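Home | Contents | Unit Four | Glossary | Index

Chapter 13
Shared Rooms: Dividing and Keeping Order

Many rooms serve more than one purpose. A desk, a place to sit and a means of storing small articles may all be required within the same four walls, and the person responsible for such a room must decide how each part is to be kept separate and in good order. This chapter considers the furnishing of shared rooms, with particular attention to movable panels, soft seating and open baskets. It should be read together with the plan of the Grulten reading room on page 187.
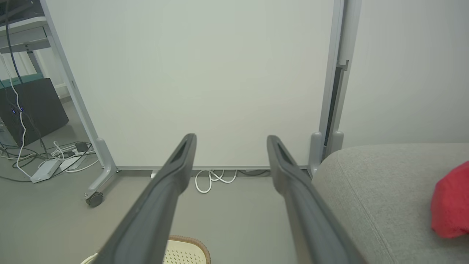 13.1 Panels and posts

A panel held between two upright posts divides a room without building work. Where the feet are fitted with castors, it may be moved as needs change. The floor along the base of a panel should be inspected regularly – cables tend to gather there, and a coil left beneath the rail is easily caught by a wheel.

13.2 Baskets and textiles

Shallow baskets are suited to cloths and other light articles in daily use. They should stand close to the seat they serve, but clear of the main path through the room.
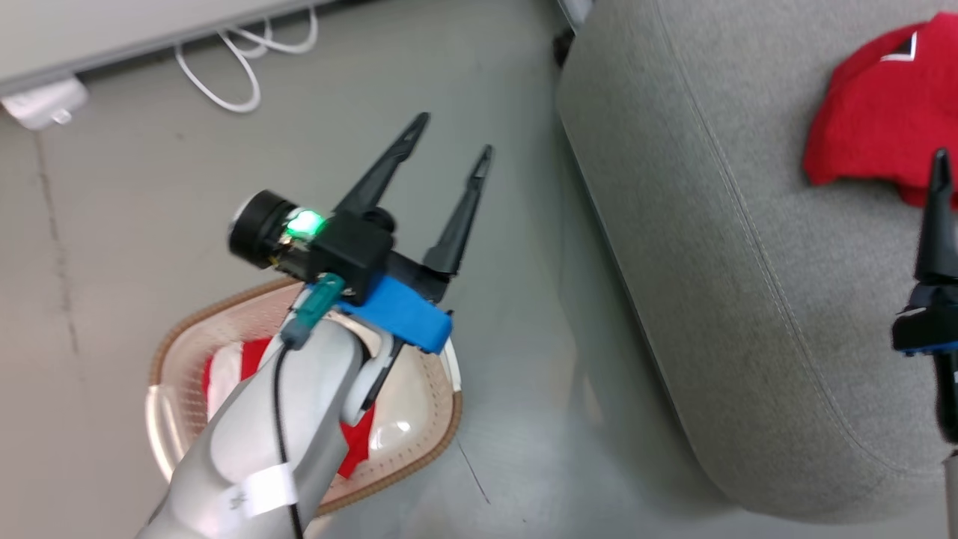

Cloths that are used together should be stored together, and each basket should be emptied in full once a month. Articles left on seating are to be returned to their place at the end of the day. The Drinau case study at the end of this chapter describes a weekly routine for a room of 43 square metres.

13.3 Floors and cables

A plain, smooth floor is simple to sweep, provided that little is left lying on it.

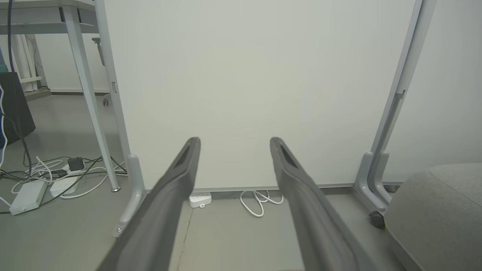 Spare lengths of cable should be coiled, tied and raised from the floor wherever a hook or tray can be fitted. Cracks in the surface should be noted in the room record, together with their position and length.

Related chapters
Chapter 12: Lighting the Work Area
Chapter 14: Care of Upholstery
Case study: The Drinau Study Room
Case study: Storage at Skinavine House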